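Sleeping Warm: How Households on Wasilewska Street Get Through a Winter Night

Final report, Home and Community Studies
Lucyna Baran and Niamh Costello
Supervisor: Dorota Zieliński
Submitted 29 March 2020

Why we picked this subject

When we first sat down to choose a topic, Lucyna wanted to write about food and Niamh wanted to write about old houses, and we went back and forth over it for longer than we probably should have. What settled it was a cold evening in December at Lucyna's grandmother's apartment, when the heating was turned down at nine o'clock as it always is, and out of the cupboard came one blanket after another, each with its own story and its own place in the order. We both went home thinking there was a report in that. Our supervisor agreed, on the condition that we kept the history part short and talked to real people, and we have tried to do both.

Our question was a simple one. How do people on one ordinary street keep themselves warm at night, and who taught them to do it that way?

How we went about it

Wasilewska Street has older brick buildings at the north end and newer blocks at the south end, so it gave us two kinds of home within a few minutes' walk. We put a one-page questionnaire through 100 mailboxes and got 31 of them back, which our supervisor told us was a good result for a paper form with no prize attached. After that we sat down for longer talks with people who had ticked the box saying they wouldn't mind a visit. Lâm Khổng, from the year above us, kindly helped us with the wording of the questions and talked us out of asking about heating bills, which he thought would put people off. He was right, we think, as several people brought up their bills on their own once they were comfortable!

We asked what people put on the bed in winter, in what order, what they do with the window, and whether they had changed anything since they were children. We did not ask for room temperatures. We had planned to, but the two thermometers we borrowed disagreed with each other so badly that we gave up on the idea.

What people told us

The first thing that struck us was how strongly people feel about layers. In the older buildings, most of those who answered still make the bed with a sheet, a wool blanket and a quilt on top, and they were quite firm that the wool has to go under the quilt. In the newer blocks a single thick comforter was much more common, often with a soft throw added at the foot of the bed for the coldest weeks. One woman told us she had switched to a comforter when her children were small, simply to have fewer things to fold, and that she had felt guilty about it for years whenever her mother came to stay.

Hubert Kurek, who has lived at the north end all his life, gave us most of an afternoon and a great deal of cake. His family used to heat bricks in the stove, wrap them in flannel and slide them under the covers an hour before bedtime. He still owns the flannel. These days he uses a hot water bottle, filled from the kettle and never quite to the top, and he showed us how to press the air out before screwing in the stopper (Niamh had been doing it wrong her whole life).

Windows turned out to be the most argued-over subject in the whole project. Some people would not dream of sleeping with one open in winter, and others told us they couldn't sleep any other way. Quite a few couples had written two different answers on the same form, in two different inks. The habit of airing the bedding in the morning, on the other hand, was close to universal among the people we visited. You fold the covers back to the foot of the bed, open the window while you have breakfast, and make the bed afterward. Almost everyone said they had learned it from a mother or a grandmother, and the reason they gave was nearly always that the bed feels drier and fresher at night.

We also looked into fabrics a little. Wool was praised for warmth and complained about for itching. Plush and fleece covers were popular with younger people, who liked that they feel warm the moment you get under them and can go in the washing machine. Several of the older people found them too slippery, and one gentleman said his ended up on the floor every single night until he began tucking it under the mattress.

Beds and windows tend to end up near each other in smaller bedrooms, and this came up often in our talks about drafts.

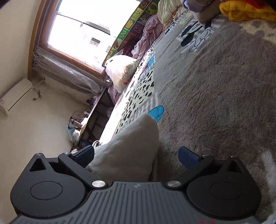
Bed and window in the same room.
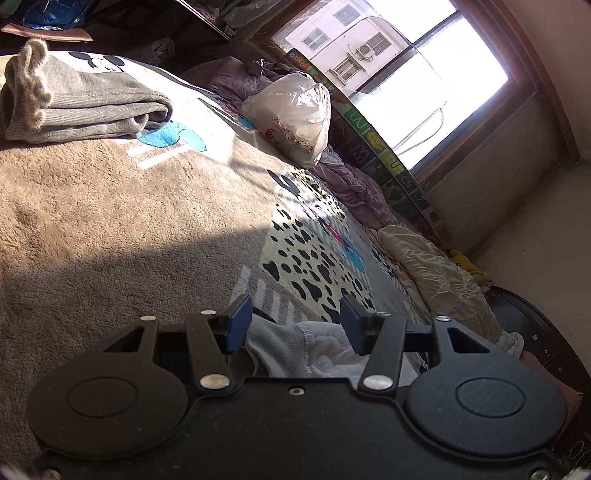
Where there was any choice in the matter, people told us they would move the bed to an inside wall before winter and move it back in spring. Where there wasn't, they had worked out other ways. A rolled towel along the sill was the most common, followed by heavier curtains, and one household hangs a spare quilt over the rail on the worst nights. Lucyna tried the rolled towel at home for a week and reports that it did help, although her cat took it for a bed of its own.

What we would do differently

We would start earlier. By the time our forms went out the worst of the cold was over, and people were answering from memory. We would also visit more of the newer blocks, where fewer people ticked the box for a visit, so what we say about them rests mostly on the written answers. And we would bring a better recorder, as part of the talk with Mr. Kurek has to be pieced together from Niamh's notes, which have frosting on them.

Thanks

We are very grateful to everyone on Wasilewska Street who filled in a form or let us in out of the cold, to Lâm Khổng for his patience with our drafts, and to Lucyna's grandmother, who has asked for a copy in large print. The blank questionnaire and a summary of the answers are in the folder kept with our supervisor, and anyone in next year's group who wants to carry on with the subject is welcome to use them.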